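Re: [venham-floor] the arm and room turnover

Hi all, still the bedroom mock-up on my screen:
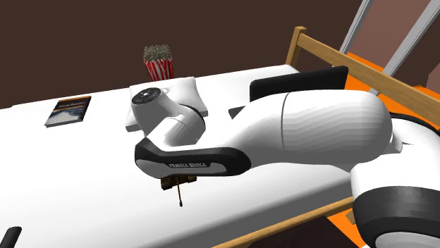 On 19 December, Gholamreza Shahbazi wrote:
> So does the arm take over the beds at Carkent?
> My crew keeps asking me and I have no answer.

Nope, not the beds! The plan is for it to pick up what guests leave lying on them, books and popcorn buckets and so on, and the sheets stay with your people. What does change is the start of the shift (somebody has to check the arm's list before going in), and I'd want that paid as real time. Toreck wants to try 200 rooms first, which seems like a lot to me. Can your crew send me their gripes before then?

Qian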